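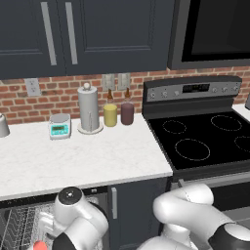 Brick is one of the oldest building materials that is made by people, and it is still among the most used. A brick is a small block of clay, which is shaped, dried and then burned in a kiln at a temperature near 1000 degrees Celsius. In the kiln the clay becomes hard and does not return to mud when it meets water. The red color comes from iron in the clay, and a clay with more lime gives a yellow or cream brick. In modern houses brick often has no structural work and is used as a surface inside the rooms. A common case is the kitchen, where red brick with pale gray mortar covers the wall between the counter and the dark upper cabinets. Such a surface is called a backsplash. It can be made with whole bricks, but more often with thin slices, known as brick slips, which are glued to the wall.

History

The first bricks were not burned. They were made of mud mixed with straw and were left in the sun. Burned bricks came later and were at first kept for places that had to resist water, such as drains and the outer faces of important walls. The Romans made flat, wide bricks and carried the craft to many parts of Europe. After them it became weak in the north for several centuries, until the towns without good stone took it up again.

One of these towns was Sidomthorpe, on the river Osto. The land there is heavy clay, and the pits were opened close to the water so that the boats could be loaded easily. The neighboring village of Ornthorpe had the wood for the kilns. At its best period Sidomthorpe had nine yards working, and the last one, the Brandão yard, continued to make bricks by hand when the others already had machines. Its bricks are recognized by a shallow mark of the thumb on one side.

Manufacture

The clay is dug in autumn and left outside in the winter, so that the frost breaks it. In spring it is mixed with water and sand. The molder throws a piece of clay into a wooden mold, cuts the extra clay from the top and turns the brick out on a board. A good molder could fill 100 molds in an hour. The wet bricks dry for some weeks under a roof and become smaller, and for this reason the mold is always larger than the finished brick.

Bond and mortar

The pattern in which bricks are laid is called the bond. In stretcher bond only the long sides are seen. In English bond a row of long sides is followed by a row of short ends.

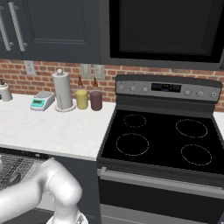 Fernanda Rebelo has objected that most books explain the bond at length and say too little on the mortar, although in her opinion it is the mortar that decides how long a wall will live. Old walls were laid with lime mortar, which is softer than the brick and lets moisture go out through the joints. When such a wall is repaired with hard cement, the moisture must leave through the brick, and in winter the face of the brick can break away. For old walls a lime mortar is therefore usually preferred, with sand of a similar color to the original.

See also: Clay pit, Kiln, Lime mortar, Roof tile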